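My kitchen has a dishwasher, a microwave and a vacuum that gets stuck under the couch every other night, and I still do most of the work. So when Cleltex asked if I'd like to come see its chore tests in June, I said yes before I'd finished reading the email! I had one question: can a machine make me a coffee yet?
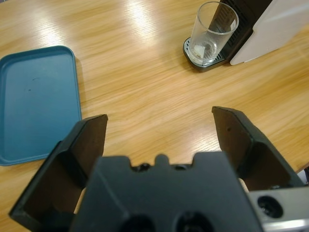

By the Home Tech Columnist
28/08/2022

The short answer is sort of, on a good day. Coffee sounds easy (I manage it half asleep), but try breaking it down. Find the glass. Get it under the spout. Push the right thing, hard enough but not too hard, and then carry a full drink without wearing it. The team at Cleltex splits the job into 14 steps, and clear glass is the part they grumble about most, as cameras tend to look right through it.

Two arms help a lot, I was told, in the same way that two hands do. One can steady the machine while the other does the fiddly bit.
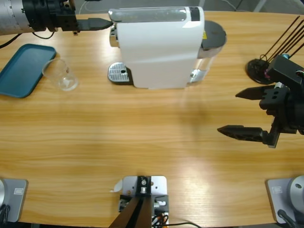
Two grippers, one capsule coffee machine and a clear glass cup.

The best full run so far took five minutes. I could've had two cups and a piece of toast by then, but I've also worked with people slower than that. Gill, a small shop-floor outfit trying similar arms for packing, told me boxes are far kinder than kitchens. Boxes are all the same size, and they stay where you put them.
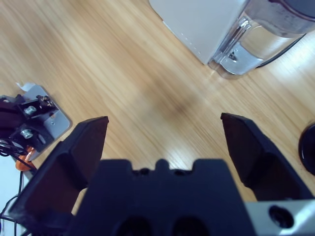

What gets me is how much we do without thinking. I nudge a cup over with my pinky while reaching for the milk, and that little nudge could be months of work for an engineer. Would I buy one today? No, and they aren't selling one. I'd happily go back in a year, though, and I'd like mine with oat milk.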